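2 Apr 2021

Spent most of the morning on the gripper budget, with a second pot of coffee to keep me company, and I want to get it all down while it's still in my head. We have to tell Semple what we want before they close their spring order, and I keep going back and forth on the same few lines of the sheet, so maybe writing it out will settle me (it usually does, or at least it gets the coffee drunk).

The Ratano quote came back at $631 per hand-held gripper, with the finger pads included and shipping extra. Otimley wants $525 for theirs, but the pads are sold separately at $40 a set, and I can't see us getting through a season on one set. So add a spare set to each and the Otimley is at $565, add two and it's $605, and by then the gap has shrunk to $26 a unit and I start thinking fondly of Ratano again!

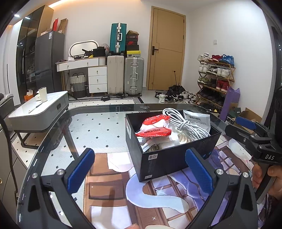 Pads are the line I got wrong in the March draft. I had them down as a one-time purchase, lumped in with screws and tape, and they really ought to be a running cost with a row of their own. Everything we pick up gets met by those blue textured faces first, and a box of odds and ends like the black one, with a coiled cable and a couple of packets in it, asks a good deal more of a pad than a plain block would. The glass tabletop is another thing to plan for, as I'd like a few spare fingers on the shelf in case we knock them against something that hard. Neither quote lists fingers by themselves. Must ask both.

Then there's the question of how many. I had written down four, which is two pairs, so that two people could work at one table while the other pair is being charged or fixed. At the Ratano price that's $2,524 before shipping, and at the Otimley price with one spare pad set each it's $2,260. I would dearly love a fifth for parts, but it's hard to defend while the Rerside storage bill is still sitting unpaid in the same budget, and I'd feel a bit greedy asking.

Delivery: Ratano says 13 working days, Otimley just says "in stock," which I've learned to read with a kindly but suspicious eye. Semple will order from either one for us, so there's no paperwork difference.

Leaning Otimley, four units, one spare pad set each, pads moved to running costs. If anybody has strong feelings about the handles, please write them in the margin before I send the sheet over.

Still to do:

- ask both for a price on fingers alone
- get shipping in writing from Ratano
- fix the pad row and take the old one out of the March draft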